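Notebook, Plivetard post-production
20 Apr 2018

Continued from the page before. The new export of reel two is finished and I watched it one time from the beginning to the end without stopping. The picture is stable now. The sound is still going out of step in the scene at the ferry office, at first very little, and at the end of the scene so much that one sees the lips close before the word is over.

I looked for the reason the whole morning. The recorder we rented from Baysal was set to another sample rate than the camera, but only for the second day in Brudport. On the first day it was correct. Necati Uysal had written this on the sound report, in pencil, and I did not read the sound report. So it is my mistake and I note it here. All clips of the second day must be converted again before I cut anything more in that scene. I made a new folder for them and I will keep the old folder until the film is delivered.

The list of clips has 403 lines. It is too long to check by eye, so I sorted it by rate, and the wrong ones came together in one block. Oduor Mushi showed me this way of sorting in July and I had forgotten it.

Running time with titles is 44 minutes. The people from Tirkside accept short films up to 40 and "longer works" from 60, so at the moment we are in neither group. Necati wants to go down. I also want to go down, but not by the same scenes. He would take out the walk along the harbor, and I would shorten the dinner, where the aunt tells the same story two times with different words. 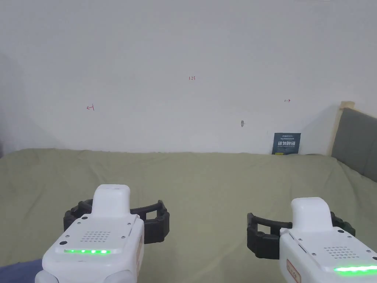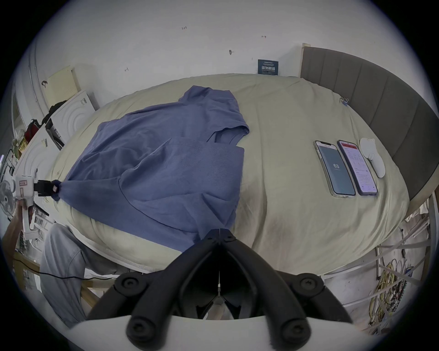
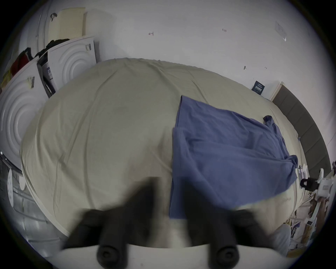
The color of reel two was my work for the afternoon. The bedroom scene is the difficult one, because the window light changed between the takes and every take has its own shadow level. My first correction made the shadows brighter in all takes by the same amount, and the faces became better, but the cloth in the room became flat like paper. Creases and soft folds, such as the ones in the sheet in the last picture, are made only of small differences in gray, and when I raise the shadows too much they are the first thing to go. I went back and made the correction only in the middle tones. The faces are now a little darker than I want. I can live with it, but I will look again tomorrow with fresh eyes and with the curtain closed, as the lamp behind the monitor makes me choose everything too warm.

For the next person who opens the project: please do not use the color settings with "old" in the name. I keep them only for comparison.

Scene 13 has still no room tone. Oduor remembers that he recorded it, and I believe him, but it is not on the drive which we have here. It may be on the small card in his bag. Without it I must take the tone from between the lines, and there are very few seconds where neither actor moves on the chair.

Music: the piano piece under the titles is too loud against the first line of the mother. I took it down eight decibels, and it sounds better on the headphones but on the speakers in the big room it almost disappears. To try: leave the level as it was and begin the line later.

Still open:
Convert the clips of the second Brudport day
Write to Tirkside and ask if the limit includes the end titles
Correct the name of the boat owner in the credits, it is written in two ways
Ask Oduor for the small card
Return the recorder to Baysal together with both cables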